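March 25, 2021
Quách

Wiping again tonight. Moved the downforce limit to 12 newtons before the first run and left everything else alone. Last week I changed the limit and the approach angle in the same evening and learned nothing from either.

Wrist calibration took most of an hour. The Drundo board still drops its zero offset after a cold start, so I now write the offset to a file and load it by hand. Ugly, but it holds. The proper fix is in the firmware and I am not opening that before May.

Tightened the set screw on the left finger. Dabbed thread locker on it this time.

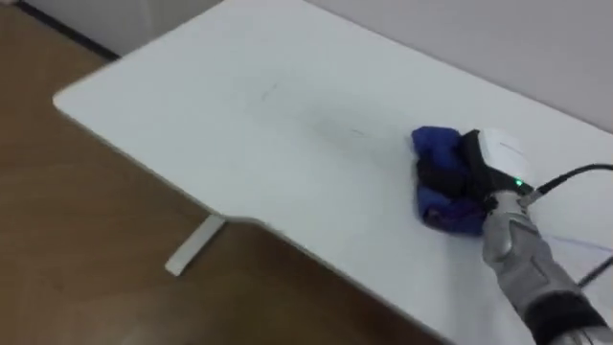
The 12 newton limit is better than the old one on paper. The log shows the current in joint 5 staying under the trip level for the full stroke, with one peak at the point where the path changes direction. That peak has been in every log since I swapped the gearbox. I suspect backlash, and the Belari data sheet is no help, as it quotes a figure for the joint with no load on it.

Tried 13 as well. The controller tripped on the second stroke. Back to 12.

Wrote down the loop timing while I was at it. Log 806 has two late cycles, both at the moment the cloth is gripped. The grip routine still prints to the console, and printing is slow. Removed the print statements. Should have done that in the winter. 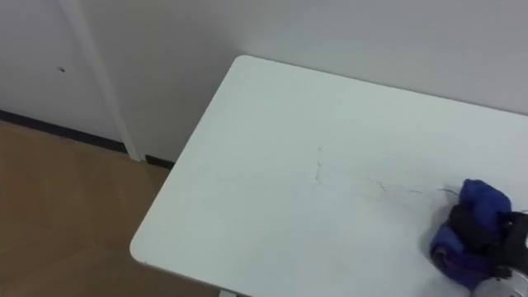
Table height needs another look. The planner assumes a flat plane at a fixed z, and the real top sags a little toward the middle. With a stiff tool this would matter a great deal. A folded cloth takes up most of the error, so I have been lazy about it. The plan is to probe a coarse grid, fit a plane to it, and see whether the residuals are worth a second-order term -- my guess is they are not.

Cullico emailed that the replacement encoder has shipped. No tracking number. I will not plan the weekend on it. 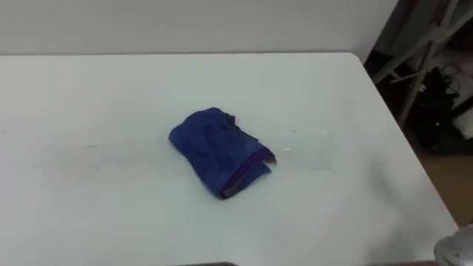

Why cap the force in software when the motor driver already has a current limit?

The driver limit protects the motor. It sits far above anything I want at the fingertips, and it knows nothing about arm pose, so the same current gives a different push at full reach than it does close in. The software cap works from the estimated force at the wrist.

Backed up the config and tagged it. Next session: grid probe first, then the direction change with a slower blend. Buy more M3 washers.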